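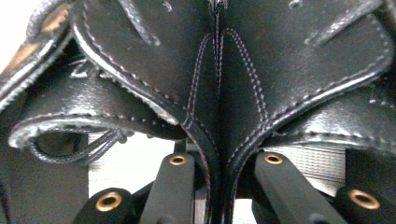 Black leather and light stitching at very close range, with the four gripper fingers coming up from below.

Manuela Monti has a drawer she calls the cemetery. It holds gripper fingers, mostly, along with a few camera brackets and one controller board with a scorch mark the shape of Portugal. When I ask which of the fingers failed and which were merely disappointing, she has to think about it.

"The failures are at the front," she says. "I like to see them."

Monti runs tool trials at Vornalico, which occupies the upper floor of a former glove factory. The date over the door is 1914, and the freight elevator feels older. Since April her team has been comparing hand-held grippers for work on leather goods: picking up, turning over, holding open, letting go. The last one is harder than it sounds. Glossy leather likes to stick to things.

There are two finalists. One is the Clister, which everybody wanted to win. The other is the Rinaldi, which keeps winning.

"The Clister is beautiful," says Rui Simões, who does most of the handling. "You pick it up and you feel like a surgeon. Then you go to lift a flap and it slides off, and you feel like a surgeon who is about to be sued."

Simões has the best hands on the team and the worst posture. He spends his mornings with a gripper in his fist, doing the same small job over and over while the camera on the tool records it, and his afternoons watching himself do it badly. I asked if it was boring. He said he used to teach middle school and the leather, at least, doesn't ask to go to the bathroom.

The trouble with black leather, I learn, is that it's two problems pretending to be one. The first is mechanical. Folds move when you press them, and a flap that hangs nicely one minute will tuck itself under its neighbor the next. The second problem belongs to Amr Kabbaj, who looks after the cameras and speaks of highlights the way farmers speak of hail.

"Everything is black," Kabbaj says. "The fingers are black, the material is black, and then you get a white streak along a fold that's brighter than anything else in the picture. So you bring the exposure down for the streak, and now you've lost the fingers. You bring it up for the fingers, and the streak eats a seam."

What saves him is thread. Pale stitching on dark leather gives the software something to hang on to, and he has become a connoisseur of it. Double rows are good. Double rows that curve are better, he says, as you can tell which way the piece is turned. He has been known to stop strangers and look at their boots.

He's less romantic about the cameras. They tried two. The wide one sees all the fingers and bends the world at the corners. The narrow one is sharp and, in his words, "like watching a soccer game through a mail slot." They kept the wide one. Kabbaj still brings up the other at lunch.

The controllers caused the only real argument. Abílio Seixas, who writes the software that sits between the recording and the arm, wanted the Potico box because its manual was short. Monti wanted anything else because the manual was short. They ran 17 sessions on it before she gave in.

"It drops the connection if you look at it wrong," Seixas says. "But it tells you it dropped it. The last one just carried on smiling."

I asked whether the arm could do what Simões does by hand. There was a pause of the type you get at a dinner party when someone mentions property taxes.

"It can do what Rui did in the second week," Monti said finally.

"I was terrible in the second week," said Simões.

"Yes," said Monti.

Progress, then. The arm will find an edge and get a finger beneath it on a good day. It's poor at knowing when to stop, and it has an enthusiasm for cords and laces that worries everyone. Glória Bettencourt, who pays for all this, visits once a month and asks when it will be able to work a full shift. The team has learned to show her the lifting first and then offer coffee.

Bettencourt, reached by phone, was cheerful about it. "They tell me it needs until next year," she said. "They told me that last year too, but with worse videos."

Before I left, Monti let me try both grippers. With the Clister I felt like a surgeon for around a minute. With the Rinaldi I felt like a person holding salad tongs, and I got the flap up on my second try. Simões wrote something down. I asked what it was, and he said he'd put me ahead of the arm, but not by a lot.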